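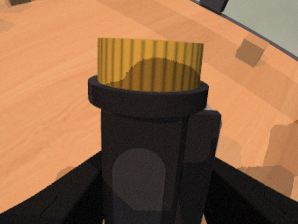
Felicidad Javier has run the document archive at Harkmont for long enough to have moved it twice, and she has firm views on shelving. "Paper is heavy and people forget that," she says. "A full box weighs more than the person ordering the shelves thinks it does."

The present store holds 1,071 boxes, most of them drawings and survey books from the Marikar waterworks. When she took over, the boxes were filed by the year they arrived. Javier refiled them by size. "You lose the order on the shelf, but the catalog keeps it. The shelf only has to hold the box."

Humidity is the larger part of the job. The store is kept at a steady level with a single dehumidifier, and readings are logged by hand each morning. Poonam Khurana, who handles the conservation work, prefers the handwritten log. "A sensor drifts and you don't notice. If I write down the same number for two weeks, I go and check the instrument."

Khurana has so far flattened 382 rolled drawings. Each is relaxed in a damp chamber, then pressed between blotters under boards. Tracing linen is done separately – the starch coating marks if it gets too damp. "I tested scraps first. Some of them I ruined."

About 200 drawings are still rolled. Javier expects the next batch to be finished in March, before the reading room reopens. Requests for the larger sheets will need to be made in advance, and pens will stay outside. "Pencils only," she says. "We have a drawer of them."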